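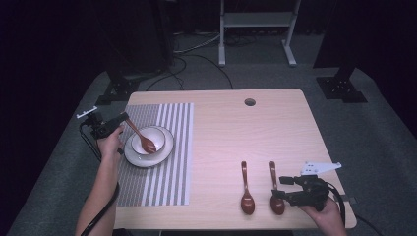
Popular Music and Society
Handout 4: Cross-border collaboration and the one-off supergroup

Reading for this topic: Juška, chapter 2; Toom, the article on split royalties (in the course reader). Bring both to the tutorial.

1. Terms

A supergroup is a band whose members already have a public profile from earlier acts. A collaboration project differs in that the contributing acts continue to exist and release under their own names. The distinction matters for contracts. In a supergroup the members usually sign as a new entity. In a project, each act is normally on loan from its own label, and the recording carries a line of the form "appears courtesy of".

A cross-border project adds a further layer: performing rights are collected by a separate society in each territory, and the language of the lyric becomes a commercial decision.

2. Case: Drendotov

Drendotov was assembled by the producer Margus Ots from members of two working acts, the rock band Famari and the hip-hop duo Nenex. The project issued a single and an EP, then played a short run of festival dates. Ots has described the selection of acts as a matter of schedules, with genre a secondary concern.

The single was a re-recording of an existing Famari song. Points to note when listening:

Key and tempo. The original is in E minor. The remake drops to D minor to suit the lower voice of Inese Pärn, who takes the chorus. Tempo is slightly reduced, which leaves room for the rapped verses.

Form. The second verse of the original is removed and replaced by 2 rap verses of equal length. The bridge is kept but loses its guitar solo. The final chorus is doubled.

Language. The chorus stays in the original language. Each rap verse is in the performer's own first language, with no translation in the liner notes.

Credit. The songwriting share was reopened to admit the authors of the new verses. This is the usual source of dispute, and Toom treats it at length. Note that a new verse does not by itself entitle its author to a share of the original composition - the consent of the first writers is required.
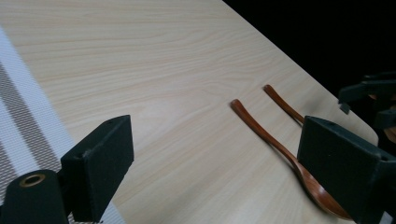
3. The debut performance

Projects of this kind are often launched at an awards show. The broadcaster gains an exclusive item and the acts gain simultaneous exposure in several markets. Drendotov made its debut in October at the Kalniņš Hall, to a seated audience of 556, with the broadcast feed carried to the home territory of each act.

Staging was conservative. Both acts shared one backline, and the drummer Raimonds Strazds played for the full set. Shared backline reduces changeover time, but it also flattens the sound: in the broadcast mix the guitars of the remake are almost identical to those of the EP tracks. Juška argues that this uniformity was the first point at which the project had a recognizable sound of its own.

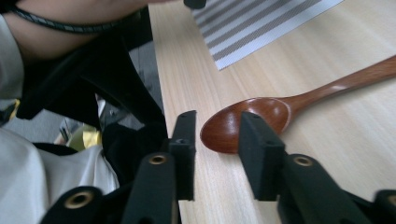 Her argument depends on the broadcast mix, however, and the hall recording gives a different impression, with the bass well forward and the rap vocals partly masked. Students citing Juška should state which source they are using.

4. Tutorial preparation

Choose a re-recorded single by any collaboration project and draw up a form chart for both versions. Mark sections that have been added, removed or reordered. Then identify the credited writers on each release and note any change in the order of names.

Charts should fit on one page. Use standard section labels (V, C, B) and give timings from the start of the track.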